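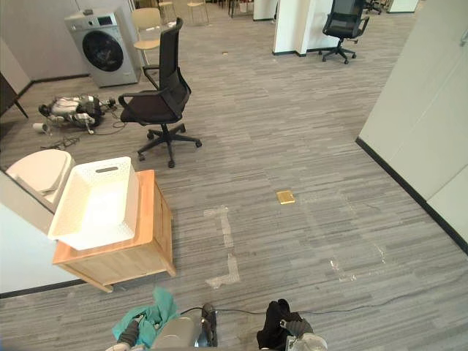 *A white basket on top of a wooden cabinet, with a teal cloth in front.*

I've wanted to write about mending for ages, so when I heard that a woman who fixes other people's clothes for a living was renting a room over the old Plastow bakery, I called her up and invited myself over. She said yes, on the condition that I left her name out of it. "I've got enough jeans to be getting on with," she told me. Fair enough!

She's been sewing for money for 35 years, first doing hems for a dry cleaner in Trorna and then on her own. I asked what people bring her most, expecting something exciting (wedding dresses, maybe?), and she laughed at me.

"Zippers. Zippers and crotches. Everybody's pants go in the same place and everybody thinks they're the only one."

I had brought a sweater along – my favorite gray one, with a moth hole the size of a dime near the cuff – and she turned it inside out before she'd even looked at the hole. I asked what she was looking for.

"The side seam. If they left any extra yarn in there I can steal some. Then the color's right, or close to it. Stores sell you a gray and it's never your gray."

There wasn't any. She made a face and went digging in a drawer for something close.

We got to talking about machines. She has an old Vosex that she bought used and swears at constantly, and she won't hear of replacing it. "It does a straight stitch and a zigzag. My niece's machine does 908 stitches, it says so on the lid. She uses two."

What does she turn down? Leather, mostly, and anything with a lining that's been glued. She also won't touch a garment that hasn't been washed, and she has sent people home over it. "I'm not shy about that. You'd be amazed what people will hand you in a bag."

I wanted to know if somebody as clumsy as me could learn to darn, and she was kinder about it than I deserved. She teaches a beginners' evening at the Sung Street library every September, roughly 4 hours with a break for coffee, and she starts everyone on socks. "Thick ones. Use the wrong color on purpose so you can see what you did. And don't pull! People pull, and then they've got a pucker and a blister."

My sweater took her 3 days. She charged me less than I'd spent on lunch, and I've worn it twice this week.

February 15, 2007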